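Wednesday, December 27, 2023

Moving the blog, and what I threw away

The old hosting ran out this month and I decided in the autumn that I wouldn't renew it. I've now moved everything over to Tillman, which costs less and lets me write in plain text files instead of the editor I had been swearing at since I started. If you are reading this, the address has been switched over and it works. If you subscribed by email before the move you should still be on the list, but check your junk folder.

I exported the whole site first. The export came to 2,457 files, which surprised me, as I would have guessed a quarter of that. Most of them were copies of the same pictures at different sizes. The old system made a new set every time I uploaded anything, and kept the sets even when I deleted the post. The actual writing was 600 posts exactly. I checked the number twice because it looked made up.

I spent most of May reading them, a few each evening. I had meant to do it over a weekend. Some of the early ones I don't remember writing at all. There was a long one on how to bleed a radiator, which is still correct, and a longer one complaining about the buses to Tedusside, which is also still correct. There was a run of posts from one winter that were all very short and all about soup.

The hard part was deciding what to keep. I began with a rule that anything factual would stay and anything that was only opinion would go. That lasted two evenings. The factual posts were the ones that had dated worst. Prices, opening hours, how to change a setting on a phone that hasn't been sold for years. The opinions were at least still opinions. After that I gave up on rules and kept a post if I got to the end of it without skipping.

I deleted all the posts that apologised for not posting. There were a lot of these. They all say the same thing, that life has been busy and that there will be more soon, and then there is a gap. I also deleted the yearly lists of books, except for the one where I had written a paragraph on each, and the whole category called Bits, which I never explained and can't explain now.

Links were the other problem. I ran the free checker from Zesotix over the export and it found 1,307 outgoing links, and far more of them were dead than alive. Recipe sites, a forum on allotments I used to read every day, a map of footpaths round Benero that someone had drawn by hand and scanned in. I had linked to that map again and again and never saved a copy. It isn't in the web archives either, or I couldn't find it if it is. I took the dead links out and left the words where they were, so if a sentence seems to be pointing at something, it once was.

Pictures I've been less strict about. The old ones were tiny and had gone a bit grey from being squashed so many times, so I went back to the originals on my backup drive where I could find them. Where I couldn't, the post has gone up without. I have stopped resizing things by hand. The new site does one size and it fits on a phone.
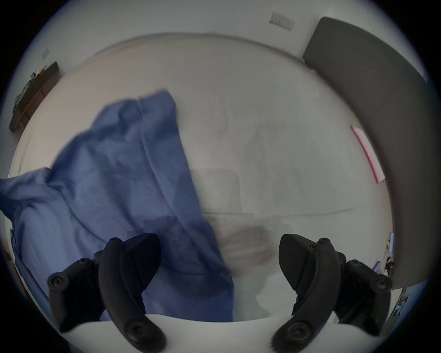
Black fingers, white housing. Nothing between them.

Comments have gone. I thought about this for longer than anything else. There used to be good conversations under the posts, some of them better than what I'd written, but in the last few years it was nearly all adverts for roofing and I was clearing them out every morning before work. I've kept a copy of the old comments on my own machine. If you left one and would like it back, write to me and I'll look it out. The email address is at the foot of every page.

The categories have gone too. There's a list of posts by year and a search box – the search box is slow, but it does find things. Old addresses should send you on to the new ones. I tested the ones people visit most and then got bored, so if you land on an error page please tell me which post you were after.

It all took longer than it should have done. Copying the files over was an afternoon. Fixing the apostrophes was most of a week, because the export had turned every one of them into three odd symbols, and my first go at replacing them also replaced something in the recipes so that every half became a question mark. I think I've put those right. If you're making the ginger cake, it's half a teaspoon of salt.

I'd like to write a bit more next year. I have a draft on mending a gate and another on the library changing its hours, and neither is finished. The feed address is the same as before.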